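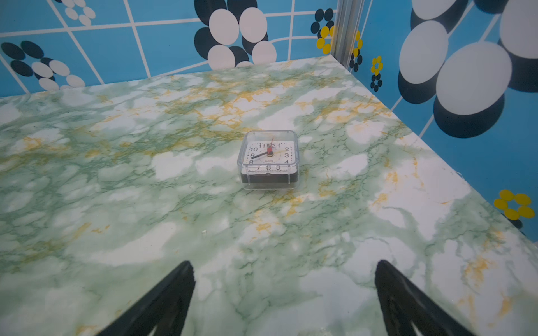

*Square desk clock on the marbled tabletop*

## Submission on the draft local food plan: what do they want from ordinary residents?

**clurkow_flats**

Clurkow council has put out a draft food plan and it's open for comment until the end of August. I rent in the flats near the old Griltus supermarket, which shut last year. The nearest full grocery is now Bronel Road and the bus there doesn't run on a Sunday. There's a servo that sells bread and milk at servo prices, and that's it for anyone without a car.

The draft runs to 135 pages. I've read the summary and skimmed the rest. There's plenty in it on farmers' markets, edible verges and "food tourism", and a short section near the back headed Access and Affordability that mostly says the council will "continue to advocate". I can't find any mention of the Griltus site or of the bus.

I've never written a submission. The online form has a box for each chapter and an upload button. My questions:

- Do I have to fill in every box?
- Can I ask for something that isn't in the draft at all?
- Is it worth getting the neighbours to sign one letter, or should they each send their own?
- Can I argue that people have a right to food, or will that get me put in the crank pile?

I work shifts and won't be able to get to the drop-in session at 2 pm, so it has to be in writing.

---

**verge_and_ditch**

No, you don't have to fill in every box. Most people fill in one or two. If the form won't let you past a blank box, write "no comment" and keep going.

Yes, you can ask for something that isn't in the draft. Gaps are fair game in a consultation. Put it under the closest chapter and say it's missing.

On the letter question, do both if you can. Councils differ in how they count. Some record a letter with 14 signatures as a single submission, some record it as 14. Ring and ask which applies, and ask them to email you the answer. If it's counted as one, get people to send their own, even if it's only three lines. They shouldn't all paste the same text, as identical submissions tend to get lumped together in the summary report.

I'd keep yours to a page or two.

---

**reddy_creek_local**

Good luck with it. We did all this in Reddy over the town plan and they built the car park anyway. Put your energy into getting a candidate up at the next council election.

Also check whether the supermarket company still holds the lease on the Griltus building. Ours sat empty for ages because the old tenant kept paying rent on it to keep a competitor out. Council can't do much about that but it's worth knowing before you ask them to.

---

**minutes_reader**

I used to summarise submissions for a council (a different one), so this is from the other side of the desk.

What happens to your submission is that an officer reads it, tags it by topic, and writes one or two lines about it in a table. Next to that goes the council's response, usually "noted", "supported in part" or "outside scope". Your aim is to make it hard to write "noted".

The way to do that is to tie each point to a page of the draft and ask for a specific change in wording. "Food is too expensive" gets noted. "Action 5 says council will continue to advocate for affordable food. Please amend it to name the transport gap between the flats and Bronel Road, and commit to raising Sunday services with the bus operator by a set date" has to be answered one way or the other.
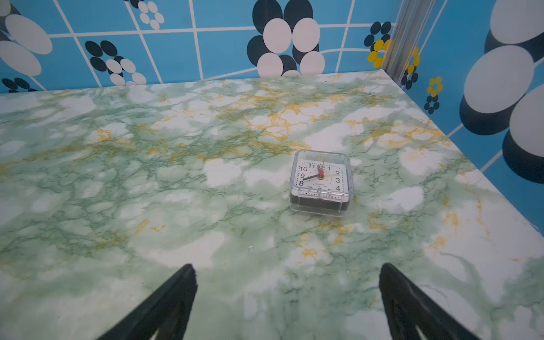

Work out which things the council controls before you write. It will vary by state, but as a rule it has a say in zoning, the use of its own halls and land, permits for mobile vendors, footpaths, and any community bus it runs itself. It usually doesn't set supermarket prices or run the public bus network, and it can't make a grocer move in. For that second group you can only ask it to lobby, so ask who it will lobby, for what, and when it will report back.

Things I've seen councils agree to, more or less:

- a weekly grocery run on the existing community bus
- cheaper permit fees for a fruit and veg van in areas without a shop
- a hall made available for a food co-op at no charge
- a line in the planning rules that favours a food shop on a named site

Pick no more than 3. When somebody sent us a list of 20 requests, the easy ones got a yes and the ones that mattered to them got lost.

On the right to food: use it, but keep it short. One paragraph at the start is fine. Australia has signed on to the international covenant that recognises the right to adequate food, though that doesn't give you something you can enforce against a council. It works better as a test to hold the plan against. Can a person on a low income without a car get decent food within a reasonable trip, every day of the week? Then describe the trip – how long the walk is, where the footpath stops, what you paid for the basics at the servo and at the grocery. Keep the receipts and attach a copy. Very few submissions have any local price information in them, and officers do use it.

Two practical things. Submissions are normally published, so tick the box to withhold your name and address if you'd prefer that, and leave neighbours' details out of the text. And save the confirmation email, as you may need the reference number if you want to speak when the plan goes to the meeting for adoption. Those meetings are often in the evening, and some councils will read out a written statement on your behalf if you're on shift.

---

**clurkow_flats**

Thanks, all. I rang this morning and they count a joint letter as one, so we're doing separate ones. I'm going with the community bus and the van permits, and I'll mention the Griltus site under the planning chapter once I've found out about the lease.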